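4. Fitting the Pukora shelf kit

Before you start: read section 3 first if you haven't fixed the wall rail. Rail must be level. Check it twice.

4.1 Sort the bag. Short screws for the brackets, long ones for the rail. Don't mix them up, the long ones will come through the front of the shelf.

4.2 Clear a table or a bit of floor and put something down to protect it.
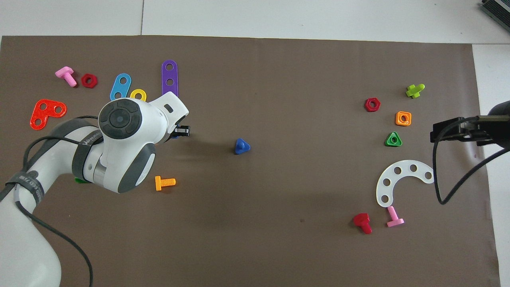 Shelf boards mark easily, so finished side down and no dragging. Old blanket is fine, or a big sheet of brown paper like this one, covering most of the table top. Sweep off any grit before teh board goes on.

We use cookies to improve your visit. Accept all / Manage settings

4.3 Screw the brackets on by hand. 18 mm in from each end. Stop when snug.

CAUTION: no power driver on the Cusov boards. The holes strip.

4.4 Lift the shelf on to the rail, left end first. Push down till both hooks drop. Should sit flat, if it rocks take it off and go back to 4.3.

4.5 Lock it with the T-shaped bolts. Head goes in the slot sideways, then a quarter turn. Blue one shown.

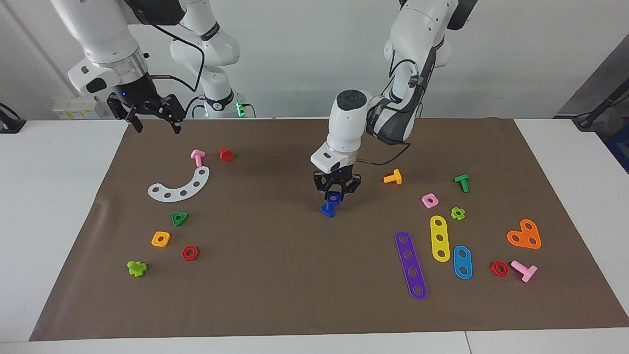

4.6 Wait to load it untill all the shelves are up. Max 11 kg per shelf, heavy stuff at the bottom.

Note: spare bolts from Clekum, ask for A-yeong Baek in parts.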